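4.3 Open day at Nerstead

The open day ran on a Thursday in July, doors at 10 in the morning, last visitors out a little after four. 206 people signed in at the desk. Of these, 40 agreed to try the hand-held gripper and 17 filled in the longer form afterward. Numbers below are for the 40 unless stated.

Setup. Two stations. Station A was the arm, run by Bright and Ruawai, folding towels on a fixed program (see 4.1). Station B was the hand-held tool, run by Rajput, with a pile of mixed clothes and no set order. Visitors got one short spoken instruction: pick up a piece, fold it or move it, put it down. No practice round. We had planned one but the line was too long by eleven.

Figure 3 shows the tool in use on clothes laid out on a bed, the same kind of work we asked of visitors. Soft goods on top of other soft goods are the hard case here. The jaws have to take the top piece and leave the one under it alone, and with a large shirt spread flat below there is not much to push against. Several visitors picked up two layers at once, put them down, tried again from the side. Knit pieces were liked best. "It grabs the fluffy ones," one visitor wrote.

Station A drew the bigger crowd but a shorter stay. People watched one towel, sometimes two, then moved on. At Station B they stayed and talked, mostly to each other, and gave advice to whoever was holding the tool. Tautahi took notes from the side. His notes are the main source for this section, the audio being to noisy to transcribe.

Problems. 7 of the 40 stopped before finishing a piece. Reasons given: sore hand, did not see the point, a child needed collecting. Grip size came up again and again, same complaint as in the Hinds visit (4.2), so we now think it is a real issue with the handle and not just that group. Left-handed visitors were not logged seperately. They should have been.

What people asked. Mostly about cost, and when it would do fitted sheets. Fewer questions on safety than at Hinds. Rieger, who took the questions at the door, noted that visitors who had used the tool asked about the fingers and pads, while those who had only watched the arm asked about jobs. The sample is small and we do not lean on this.

Changes made before the Sulico demonstration: shorter handle, practice round put back in, hand used written on the form. Results in 4.4.
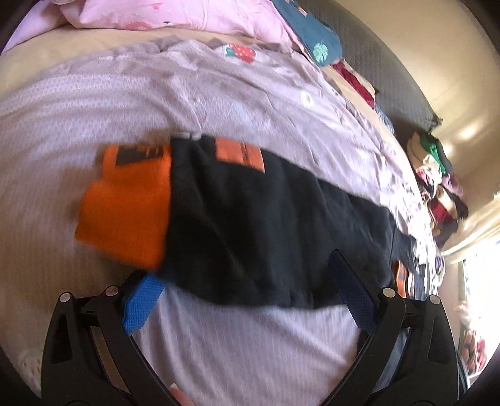
Figure 3. Hand-held gripper at a folded navy garment and an orange knit piece, on a lilac shirt spread across a bed.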